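Pit and Paddock Crew Wanted for the Skernside Autumn Motor Show

Print this page | E-mail this page

Tikkanen Motor Events is seeking applicants for seasonal crew positions at the Skernside Autumn Motor Show, to be held at the Skernside Arena in October. The show features stunt riding, a demolition derby and a vintage tractor pull, with an open paddock before each performance. A total of 90 positions are available across all departments.

Applications are invited from residents of Skernside, Irnance and the surrounding townships. Previous event experience is welcome but is required only for the positions marked below.
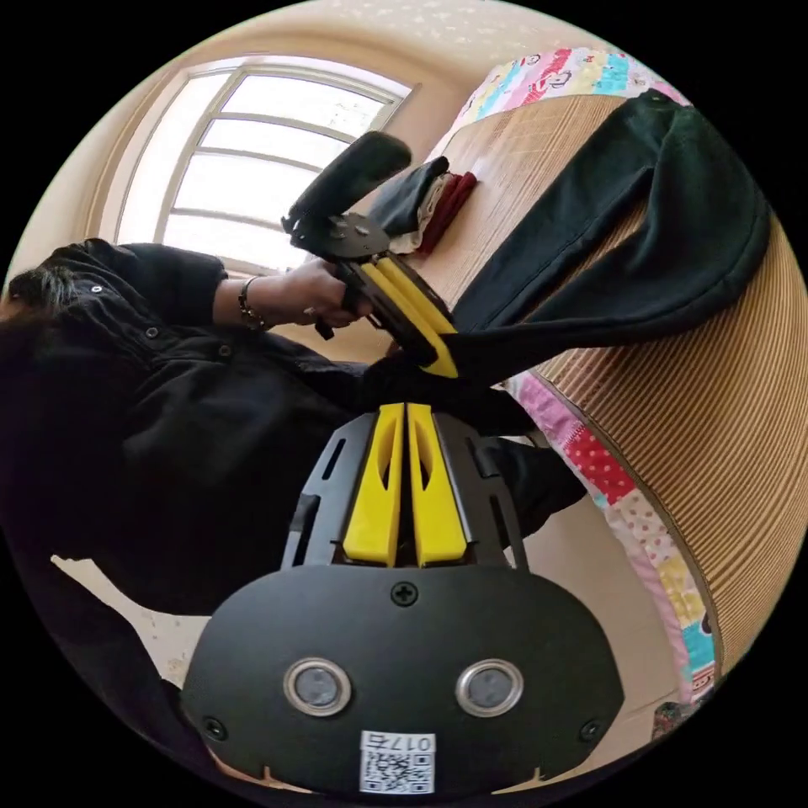
Do crew members need to hold a driver's license?
A license is required for shuttle and recovery positions only. Applicants for all other departments need only show government-issued photo identification at check-in.

Positions available

Paddock hosts (20 positions). Hosts greet ticket holders, check wristbands at the barrier and direct guests to the autograph tables. Hosts must be comfortable speaking to large groups and standing for a full shift.

Track crew (19 positions). Track crew rake and reset the dirt surface between events, move barriers and clear debris on the signal of the track marshal. Applicants must be able to lift heavy loads safely and must have worked at least one previous arena or fairground event.

Wardrobe and merchandise. Staff in this department issue and collect crew clothing, keep the performers' changing area in order and assist at the souvenir stands during intermission. Cash handling experience is preferred for stand positions.
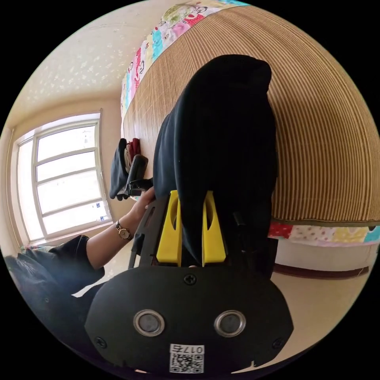

Black garment above a woven straw mat

Shuttle and recovery. Drivers carry guests between the Irnance park-and-ride lot and the arena gates, and remove disabled vehicles from the track under supervision. Applicants must hold a current license and agree to a driving record check.

General requirements

Applicants must be at least 18 years of age on the first day of work. All crew must attend one paid orientation session, which covers evacuation routes, radio procedure and hearing protection. Crew members who miss orientation will not be assigned a shift - no exceptions can be made for returning staff.

Plain black pants and closed-toe shoes are to be supplied by the crew member. Jackets and ear protection are issued on site and must be returned at the end of each shift. 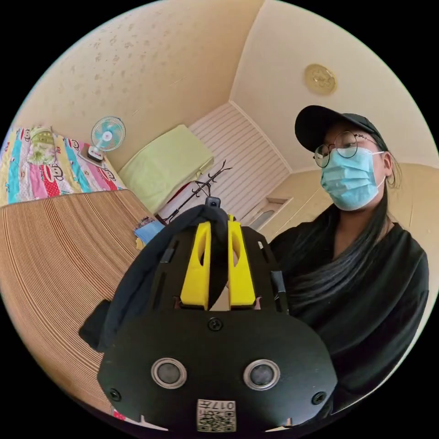 Lockers are available in the crew building, but management cannot accept responsibility for valuables left in them. Crew parking is in the lot behind the east grandstand, and a parking pass will be sent with the shift schedule.

Pay and hours

All positions are paid hourly. Rates are stated in the offer letter and depend on department and experience. Day shifts begin at 9 a.m. and evening shifts at 3 p.m. Meals are provided on any shift longer than six hours. Load-out crew, who remain after the final performance, receive an additional payment.

How to apply

Application forms may be collected from the arena box office or from the Cedska Staffing office in Irnance. Completed forms should list two references and first and second choices of department. Short interviews will be held at the arena, and all applicants will be notified of the outcome by mail. 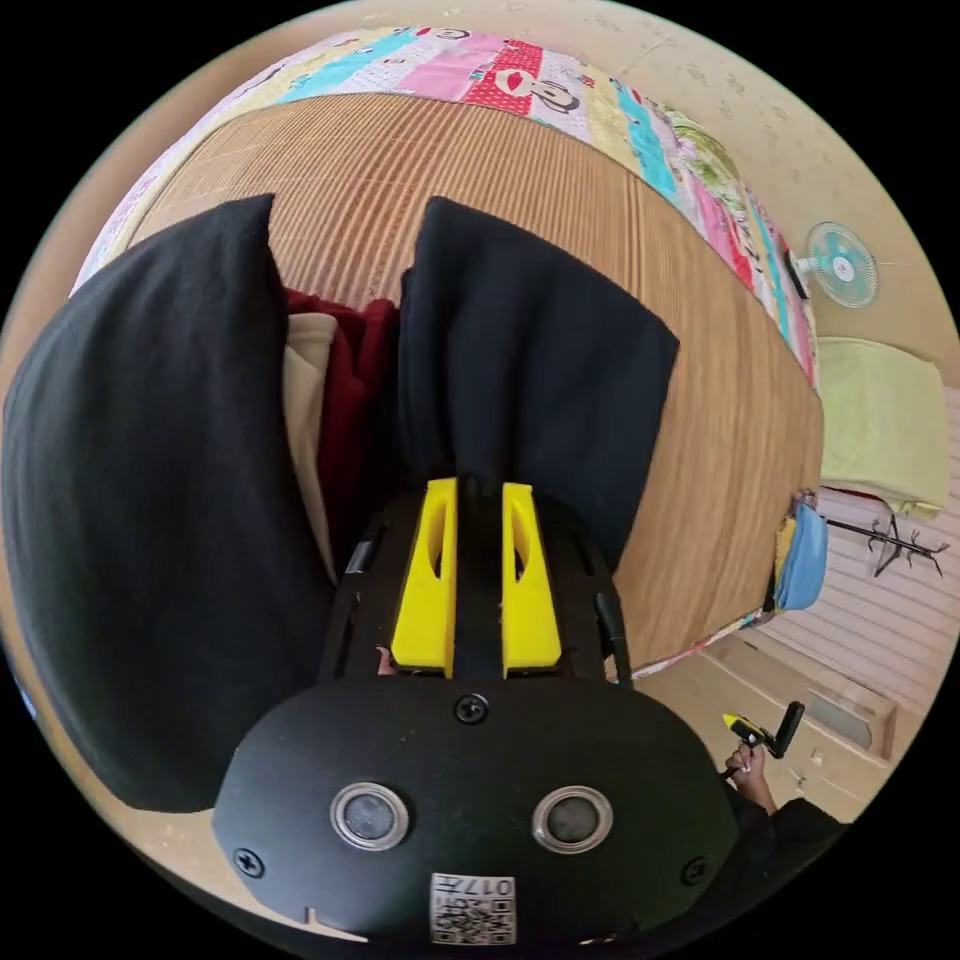
Folded clothing in beige and dark red, with black items alongside

Questions regarding accommodations for applicants with disabilities should be directed to Eoin Mac an tSaoi, Crew Coordinator, in care of the arena box office.

Tikkanen Motor Events is an equal opportunity employer.

Comments (3)

derbydad_irnance: Can my daughter and I ask for the same shift? She turned 19 this summer and we would be coming in one car.

Crew Office: Please write both names in the notes section of each form. Requests are considered but not guaranteed.

M. Pell: Did track crew last fall. Hard work and you will be finding dirt in your ears for a week, but the tractor pull from the infield is something to see. Bring thick socks.

Contact the Crew Office | Copyright Tikkanen Motor Events. All rights reserved. | Back to top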